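# Kiltholm group teaches kitchen robots to ask for the part they missed

*06/08/2022*

Anyone who has ever tried to teach a teenager to cook will know the feeling: they watch you do the whole thing beautifully, they nod along, and then they get stuck on the one small step in the middle that you never thought to explain. The robotics group at Kiltholm has been having much the same trouble with its robot arms, and this week it shared the results of a method that seems to help a good deal.

The method is called Pikton, and the idea behind it is pleasantly easy to follow. Most of the time, when people want an arm to learn a household job, they guide it through the motions again and again and then train a program on the recordings. It works, up to a point. The trouble is that the easy stretches (moving across the table, lifting away from the board) get recorded every single time, while the fiddly moments go by in a second or two and make up only a sliver of the lesson. So the program grows very good at the parts that were never difficult in the first place!

Pikton looks through a first batch of recordings and works out where the program is least sure of its next move. It then asks the person doing the teaching for short new demonstrations of just those moments, starting a little before the tricky bit and stopping a little after. The teacher doesn't have to run through the whole job again, and by all accounts the teachers were delighted about that.

For the kitchen part of the study the group settled on preparing green onions, a job that sounds like nothing at all until you try to write down everything your hands are doing. There is a knife to manage, there are long floppy leaves, and the pieces are light enough to slide or roll when touched. The team started with 442 full demonstrations, recorded over the winter beginning in January, and trained one program on those alone. They then let Pikton request its extra clips, 101 of them in the end, and trained a second program on the combined set.

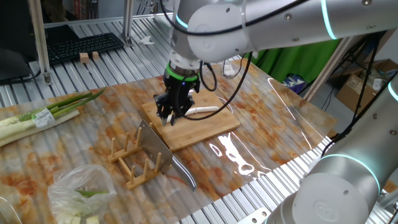

Why not simply record more full demonstrations? The group tried that as well, and it took far more of the teachers' time for a smaller gain. A third program, trained on 600 full demonstrations and none of the short clips, did better than the first one but still fell behind the Pikton version on picking up small pieces, where most of the failures had been all along.

The comparison was made over 39 trials for each program, with the onions laid out a little differently from one trial to the next and the same layouts used for all three. The Pikton version finished the job more often than either of the others, and when it did fumble a piece it was more likely to go back and try again. That last part came as a nice surprise to the group, who hadn't set out to teach it. Their best guess is that the short clips included a fair number of second attempts by the teachers themselves, which in a full recording would have been thrown out as mistakes and in a short one were left in.

There are limits, of course, and the write-up is quite open about them. The method needs a decent first batch before its requests make any sense; with too few recordings to begin with, it is unsure about nearly everything and asks for nearly everything, and you might as well have kept on recording in the usual way. It also had trouble with the knife. Clips that began with the blade already held in the gripper were awkward to set up, and the teachers ended up recording a longer lead-in for those than the method really wanted. The group would like to find a tidier answer before moving on to anything firmer than an onion.

Some of the early software was written with help from Clakeck, a small company that makes tools for sorting and labeling robot recordings, and the part that measures how unsure the program is builds on an earlier piece of code known around the lab as Bhardwaj. Both are credited in the write-up. The group plans to release the short clips along with the full demonstrations, so that other labs can check the result or, better still, try the same trick on chores of their own.

Next on the list is putting clean dishes away, which the teachers have already begun practicing. The first full recordings are due to be finished before the end of the season, and Pikton will get to make its requests after that.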